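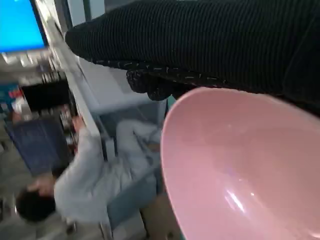

Speaker notes: One bowl per desk
Lunch-hour talk, second floor meeting room, Wednesday. 20 minutes plus questions.

Start

Wait for the people coming up from the front counter. They close the window at noon and need a couple of minutes.

Say who I am. Keyvan Safavi, supplies and fit-out, Hollis office. I look after desks, shelving and whatever ends up on them.

Today is about small stuff. Cables, adapters, tape, labels, spare keys, snack wrappers, the things that sit beside a monitor for a month. I'm not going to talk about filing. Zihan Yuan is doing filing in December.

What we tried

We gave every desk in the back workroom one large plastic bowl. Ordinary kitchen bowls, the mixing kind. Mine is pink. The store had a mix of colours and I took what was there.

The rule fits in one line: if it's small and it's on your desk at the end of the day, it goes in the bowl. Friday afternoon you empty the bowl.

Pause here. Somebody will ask why not a drawer. Answer: we had drawers. The drawers were full. You can't see into a drawer from your chair, and you can see into a bowl.

Cost

Total spend was $312 for 58 bowls, and that included the delivery from Pistlow. The desk trays we were quoted by Pudar came to a good deal more and would have needed fitting under the desktops. I have the quote if anyone wants to see it afterwards.

We paid for the bowls out of the regular supplies budget. No special approval.

Why a bowl and not a box

Go through this fairly quickly.

Smooth sides. Crumbs and dust wipe out with a damp cloth. The cardboard boxes we used before got soft at the corners and went in the recycling after a few months.

No lid. Lids get lost, or they get left on and things pile up on top of them.

Round. A square box gets pushed against the wall and becomes part of the furniture. A bowl is a bit in the way, so people deal with it.

Light colour inside. You can find a black screw in a pink bowl. You can't find one in a black tray. Clirnia went with dark grey trays at their office and their people told me they tip the whole thing out each time.

Size. Get the big ones. We tested a smaller size at two desks and they were overflowing by Tuesday.

Where it sits

Near the edge of the desk on the side you don't use for the mouse. Keep it away from the keyboard. If you have a cabinet beside your desk, the top of the cabinet is fine too, as long as you can reach it without standing up.

Don't put it on the open shelving. The shelving is for shared items, and once a personal bowl is up there other people start dropping things into it. We had that happen with the glue and bottles shelf and it took a morning to sort out.

Friday emptying

Ten minutes, everyone at once, 3:30. Three places for things to go: back to the shared shelves, home with you, or the bin. Batteries go in the battery tub by the photocopier, never in the bin.

If you've left something in the bowl three Fridays in a row, it goes to shared shelves. People grumbled about this one. I still think it's right.

Ask the room: what's on your desk at this moment that has been there since last month? Let two or three people answer. Don't rush it. At the Hollis session this took up most of the time and it was the useful part.

What didn't work

Labels with names on the bowls. They peeled off the first time the bowls were washed. We use a paint marker on the underside now.

Stacking them overnight. The cleaners asked us to stack them so they could wipe the desks, but you can't stack full bowls. We now leave them on the chairs on cleaning nights.

Food. A few people used theirs for chips and popcorn. If you want a bowl for food, bring a second one from home.

The shelves themselves are still untidy. The bowls fixed the desks and sent more stuff back to the shelving than it had room for. I'm pricing another 300 cm run for the end wall. No date yet.

If you want to start

Email me with the number of desks. I have a few spare bowls in the supply room, so you can try it on one row first. Give it a month before you decide.

Questions. Leave the room by 12:55, there's a booking at one. Take the water jug back to the kitchen.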